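The Room on the Second Floor

In March my uncle Lộc Tôn gave up the room over the shop, and I came to Brindulbridge to help him clean it. The key had to be with Mr. Salgado at 4 in the afternoon. I arrived in the morning with bags, a bucket and a bad mood, because I had slept very little on the bus.

My uncle was already there. He had put on his good shirt for the cleaning. He told me he had lived with this room for 30 years, first as a storeroom, then as a place for sleeping, and at last as a place where he put things he did not want to decide about. My aunt called it the stomach of the house.

"We start with the floor," he said.

"We should start with the shelves," I said. "The dust falls down."

He thought about it while he folded his sleeves, and then he started with the floor.

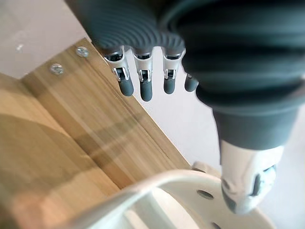 I have always been slow with cleaning, because I look at things. My mother, Nga Mai, can finish a kitchen before I have found the sponge. That morning I was looking at how light everything had become. In my memory the room was brown, from the boxes and from my uncle's cigarettes, which he smoked only there. Now it was pale behind my hands wherever I reached, and I did not know where to put my eyes. I felt a little as if we had opened somebody's coat and found a different person in it.

"Did you paint?" I asked.

"Hiếu painted," said my uncle. "Two years ago. You did not come that year."

It was true, I did not come. I went back to the shelves.

There was a box from Plonard, the old department store, and inside it a lamp which had never been used. There was a Borik radio without its back. There were nearly 20 menus from Nông, the restaurant where my uncle and Thắng Khương cooked together when they were young and did not yet hate each other. I held up one of the menus. My uncle wiped his hands before he took it.

"The soup was mine," he said. "He wrote his name under it, but the soup was mine."

"You could call him."

"About soup?"
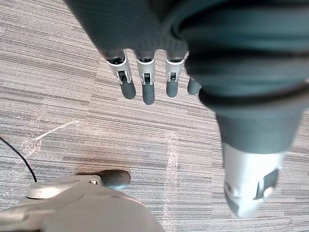

We had our lunch on the floor, rice and cold egg, and my uncle told me how he and Thắng carried things up these stairs on the first day. They carried a table, and the table did not pass the door, so they ate on the stairs and argued about whose table it was. While he talked I was following a stripe in the carpet with my finger. It was a gray carpet, gray and beige and white, and when I was a child I used it as a road. The stripes were the lanes. I drove bottle caps along them to the door and back, and my uncle had to step over the traffic with his boxes. I had forgotten this completely until my finger was in the lane again.

"You always parked there," he said, and pointed with his spoon toward the wall.

After lunch he became quick. He threw away the radio, then he took it out of the bag, then he gave it to me so that I would be the one to throw it away. I put it with the lamp. I think he saw this, but he was busy with a cupboard door that did not want to close.

"Leave the door," I said. "Mr. Salgado will fix it."

"Jaime Salgado cannot fix a sandwich," said my uncle, and continued pushing.
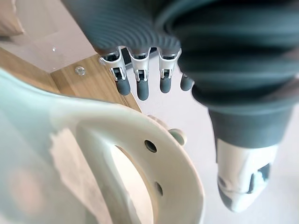
The door closed at last, with a sound like a cough. He stood in front of it for a moment to see if it would open again. Then he washed his face in the small bathroom, and I carried the bags down, and the box with the lamp and the radio, and I put the menus on top where he could reach them from the passenger seat.

He locked the room himself. On the stairs he stopped at the place where the wall has a deep scratch.

"From the table," he said.

"Whose table was it?"

He went down two more steps before he answered me.

"His," he said. "Do you have your telephone with you?"

More stories
The Bus to Brindulbridge
My Mother Counts the Spoons
A Coat for Hiếu Kim
Rain at the Fish Market
Letters I Translated for My Neighbor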